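Section 4: Folding the Towel and Setting the Chopstick Tray

If you skipped ahead to this part, go back and read Section 3 first, the one on laying the surface sheet. Everything in here assumes you have a smooth sheet on your table with no ridges in it. I wrote this section after a Monday of doing it the wrong way round, and I'd like you to have an easier Monday than I did.

I'm Murali Joseph, by the way, if you've come straight in from the Drostano index page. I put this guide together for anyone setting up the Steltau place setting at home. It's a simple thing: one small towel, one tray, one pair of chopsticks. The folding is the only fiddly bit, and it gets easier fast.

What you need on the table

One microfiber towel (any color, but bright ones are easier to learn on)
One narrow tray with a flat rim
One pair of chopsticks
Enough clear surface to lay the towel out with a hand's width to spare on every side

NOTE: If your towel came from the Varghese set, it has a trim along the edges. Leave the trim alone! I once snipped mine off thinking it would fold neater, and the edge curled up so badly I had to make a dust rag out of it.

4.1 Laying the towel out

1. Shake the towel once, away from the table. Crumbs and lint under the cloth will make bumps you can feel later.

2. Put it down on the left part of your work surface. The tray goes on the right, and you'll want both within reach without leaning.

3. Take hold of one lower corner and pull gently until that side straightens. Don't tug. Microfiber grips a smooth sheet more than you'd expect, and if you yank it the far side bunches up.

4. Smooth from the middle outward with a flat palm. A bit of skew is fine at this stage (mine is never square, and I've been doing this a while). What you want gone is any crease that runs the whole way across.

5. Walk to the other side of the table and look at it from there. I know, it sounds fussy. I catch a crooked edge this way at least every other time.

4.2 Making the fold

6. Pinch the edge nearest you and lift it just clear of the table. Keep the far end down with your other hand, or it will slide along with you.

7. Carry the lifted edge up and over so the cloth makes a soft arch. Don't press it yet. The arch lets you see where the fold is going to land, and you can still change your mind.

8. Check the edge you're carrying against the edge underneath. If they're going to miss each other, shift the top one now, while it's still in the air.

9. Lower it, then press along the fold from one end to the other. One slow pass does more than a lot of quick ones.

10. Repeat until you have a strip narrow enough to sit beside your tray. For the Varghese towel that's 3 folds. For a thinner towel, 2 will usually do it, and a third makes it want to spring open.

CAUTION: Hold the base of the strip while you move the top. If you let go of the bottom end, the whole strip twists and you get one end lying flat and the other end facing sideways. It doesn't hurt anything, but you'll be starting over from step 4.

NOTE: Fuzzy cloth hides its own edges. If you lose track of which layer is which, look at the inner side of the curl. On a towel with a different colored edge the line shows up nicely against the pile, and you can follow it with your finger.

4.3 The tray and the chopsticks

11. Set the tray upright in front of you, long side running away from you. Leave yourself room on both sides of it.

12. Lay the chopsticks down near the tray before you arrange them. I used to drop them straight in and they'd roll around in the recess and make a racket.

13. Pick them up one at a time. Put the first in the recess, lined up with the long side, then tuck the second in next to it with the thick ends together.

14. Straighten the tray last. It always gets nudged during step 13, so there's no use fussing with it any earlier.

CAUTION: Wooden chopsticks don't love a soaking. If you wash them right before setting up, dry them all the way first, and keep them off the towel until you have.

If you're using the Uro tray (catalog number 211), the recess is shallow, so a stick can end up half in and half out and look perfectly settled. Give it a little push with one finger. If it rocks, reseat it.

4.4 Before you move on

Run through the corners of the towel one more time, all 4 of them, and tuck in any that have wandered. Then slide the folded strip over next to the tray. I like a thumb's width between the two, but my sister sets hers touching and it looks lovely, so suit yourself.

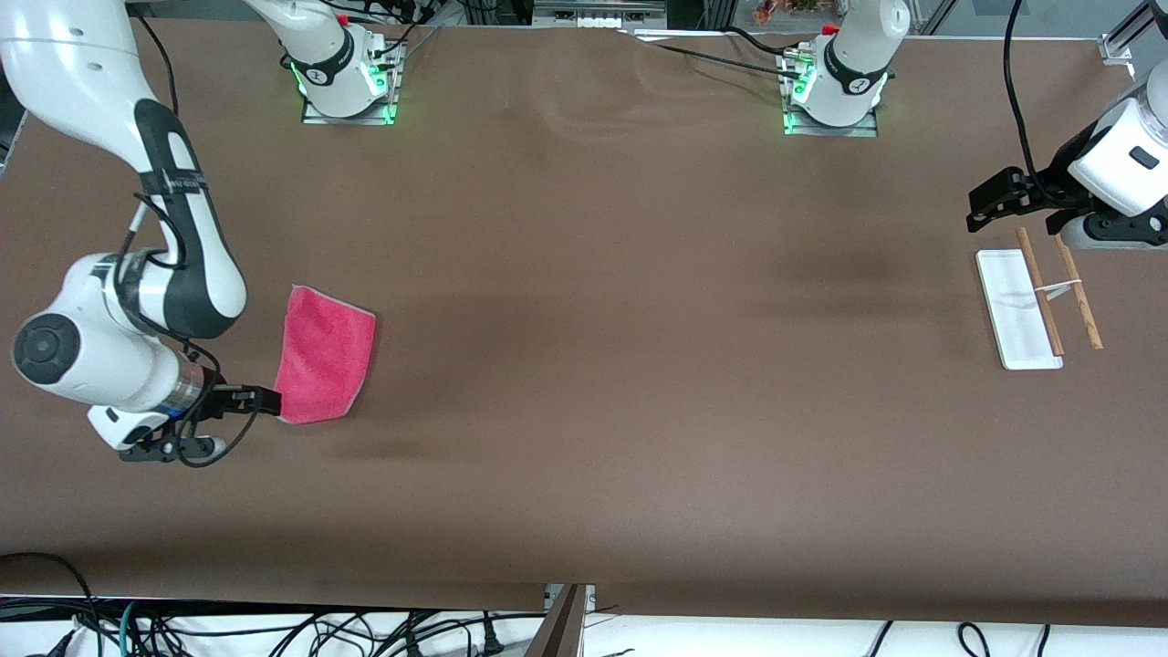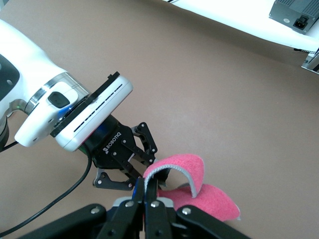
Figures for Section 4. First: the towel out flat, with the tray and chopsticks to its right. Second: pink cloth folded over into an arch, with the gray edge showing inside the curl.

Go on to Section 5 for storing the set. If your towel keeps springing open at step 10, try the tips for new cloth in Section 6 before you give up on it.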